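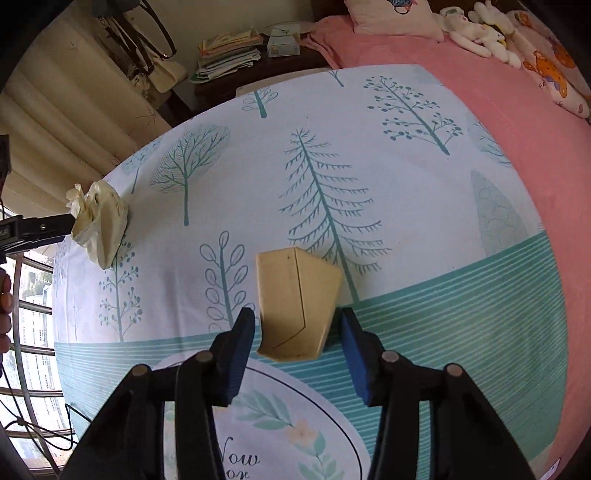

件名: Re: [urnodine-build] 手持ちグリッパーの平行リンク、閉じ際の引っかかり

Stuartさん、リストの皆様

フロレンシオです。返事が遅くなりまして、申し訳ありません。日本語に失礼なところがありましたら、お許しください。

Stuart Mapplebeckさんは書きました:

> 図面を拝見しました。閉じ際の引っかかりは、指先ではなくリンクのピン穴が原因だと思います。Prundbridgeの工房で組んだときも同じ症状が出て、穴をリーマで仕上げたら消えました。
>
> それから、次の三点を教えてください。
>
> 1. 全体の重さはどのくらいですか。片手で長く持つと手首に来ます。
> 2. 指先のパッドは何を使っていますか。
> 3. 硬い物だけで試していませんか。布や紙のような、形が変わる物をつかむと別の問題が見えます。
>
> 左右の爪が同時に当たらない場合は、ピンより先にギアの噛み合わせを見てください。

丁寧なご説明をありがとうございました。順番にお答えします。

**ピン穴について**

ご指摘の通りでした。ピンを抜いて調べましたところ、印刷した穴が少し楕円になっていました。手回しのリーマで仕上げ、ピンは前と同じ物を戻しました。開く方向はとても軽くなりました。閉じる方向は、最後のところでまだ少し重さを感じます。左右で比べますと、右だけです。右の下側のアームを印刷し直すつもりですが、今使っている黒の材料が残り少ないので、Zupanに注文した分が届いてからになります。

**重さ**

最初の版は818gでした。下側のアームの中を空洞にし、取っ手を短くして、今の版は396gです。家の秤で量りましたから、細かい数字はあまり信用しないでください。軽くなりましたが、アームの外形は太いまま残しました。細くした版は、強く握るとねじれて、指先がずれました。

**パッド**

青いパッドは、Gelummontのシートを切って、両面テープで貼った物です。接着剤も試しましたが、はがすときに指先の角を一つ欠いてしまいました。テープのほうは交換が楽です。ただ、夏に室温が上がったらどうなるか、まだ分かりません。

**形が変わる物**

正直に申しますと、木の積み木だけで試していました。ご助言の後、自宅の部屋で、柄のある布の上に薄い物や軽い物を置いて練習を始めました。難しいのは、つかむ瞬間よりも近づく角度です。爪が布に先に触れますと、布がふくらんで、取りたい物が動いてしまいます。床に平らに置いた積み木では、一度も気がつかなかった問題です。今は手首を少し寝かせて、爪の間に物が入ってから閉じるようにしています。これが正しいやり方かどうか、経験のある方のご意見をいただきたいです。

開き幅は設計では70mmですが、実際に全部開くことはほとんどありません。幅をもっと狭くすれば、リンクも短くできるでしょうか。Stuartさんの図面では、ピンの間隔が私の物より短いように見えました。その寸法を教えていただけませんか。

ギアの噛み合わせは、まだ見ていません。ふたのねじを3本外す必要がありまして、そのうちの一つの頭をつぶしてしまいました。ねじ取りの道具を持っている方が工房にいらっしゃいましたら、4月中に一度お邪魔したいです。夕方6時以降でしたら、いつでも伺えます。

右のアームの修正した図面は、印刷して確かめてから、リストの共有フォルダに入れます。古い図面は、比べるために消さないでおきます。

どうぞよろしくお願いいたします。

Florêncio Serrano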